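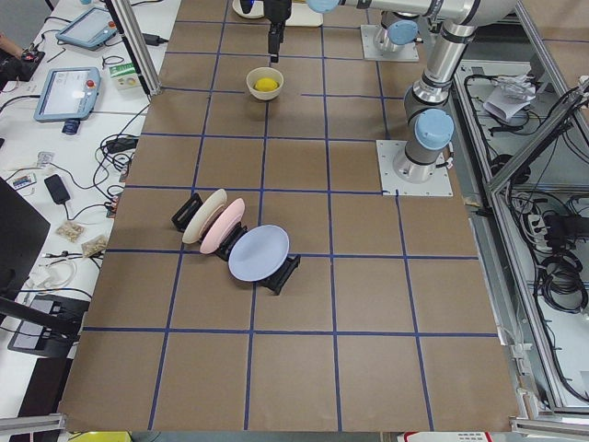

Llevo años leyendo que el agua tibia con limón en ayunas lo arregla casi todo, y llevo los mismos años sin creérmelo. Depura, dicen. Alcaliniza, dicen. Activa el metabolismo, que es un verbo comodín donde los haya. Un limón amarillo en un cuenco color crema queda bien en cualquier sitio, eso no lo discuto, y sospecho que la mitad del prestigio de la fruta le viene de ahí: es fotogénica, huele a limpio y nuestras abuelas la ponían en todo. De eso a que te limpie el hígado hay un trecho que alguien debería molestarse en recorrer con datos.

El caso es que en diciembre me dejé convencer. En casa compramos Skurnar, un concentrado de limón "prensado en frío" que viene en frasco de farmacia y promete resultados a las 3 semanas. No diré que me obligaron, pero casi. En la etiqueta sale una montaña. Limoneros no sale ninguno.

Leí el prospecto entero, cosa que recomiendo. El concentrado lleva zumo de limón, agua y un conservante. Ya está. La dosis recomendada es una cucharada diluida en un vaso, o sea, limonada sin azúcar y bastante triste. El frasco cuesta 19 euros. En la frutería de abajo, por ese dinero, me dan limones para aburrir, y encima puedo rallar la piel.
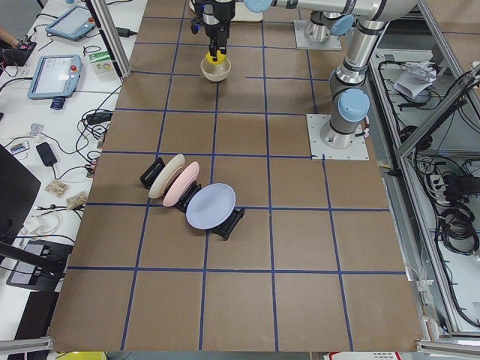
Luego está la palabra "detox", que me pone de mal humor antes del café. ¿Qué toxinas? ¿Cuáles, con nombre? Escribí a la marca para preguntarlo, de buenas maneras, y me contestaron con un folleto sobre el bienestar integral. Volví a escribir. Me ofrecieron un código de descuento. El hígado y los riñones, que yo sepa, trabajan gratis y no mandan newsletter.

Lo de alcalinizar tiene todavía más gracia. El limón es ácido, y la respuesta habitual es que "se vuelve alcalino dentro". Lo que puede cambiar un poco es la orina. La sangre se mantiene en un margen muy estrecho, y el cuerpo se ocupa de ello sin pedirle permiso a mi desayuno. Mi dentista, en cambio, sí tuvo algo que decir sobre tomar ácido todas las mañanas y cepillarse justo después.
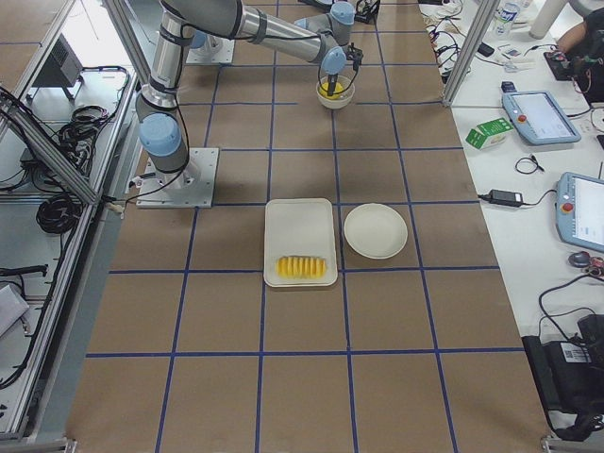

Algo amarillo en un cuenco blanco.

Tampoco quiero pasarme de listo. El limón tiene vitamina C, hace bebible el agua del grifo de mi barrio y, si alguien cambia un refresco por un vaso de agua con limón, pues estupendo, sale ganando. El mérito ahí me parece del refresco que no se toma -- pero vale, que se lo apunte el limón.

Lo que me cansa es el negocio de alrededor. En el foro de Moges, donde entro más de lo que debería, hay un hilo con 296 respuestas sobre si el agua debe estar templada o caliente. Leí bastantes. Gente muy segura de cosas muy distintas. Uno defendía que tenía que ser limón de Ditthorpe, que por lo visto da un zumo "más vivo". Pregunté más vivo que qué y me quedé sin saberlo.

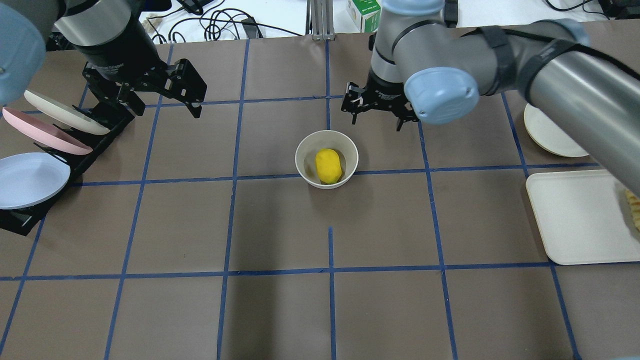

Por el autor de este blog | Archivado en: Cocina y otras supersticiones | 600 palabras, más o menos las de siempre

Terminé el frasco, que conste. Todas las mañanas a las siete, con su cucharada y su vaso, y apuntando en una libreta cómo me encontraba. Me encontraba igual. Un poco mejor la última semana, pero esa semana también dormí más y dejé de cenar tarde, así que vete a saber. Ese es el problema con estos experimentos caseros, el mío incluido: uno cambia cuatro cosas a la vez y luego le da las gracias a la que ha pagado.

Ahora me llega publicidad de Grastard, que vende lo mismo pero con jengibre. De momento no he picado. Los limones que me quedan van a ir a un bizcocho, con la ralladura y todo, y si alguien tiene una receta que no salga seca le agradecería que la deje en los comentarios.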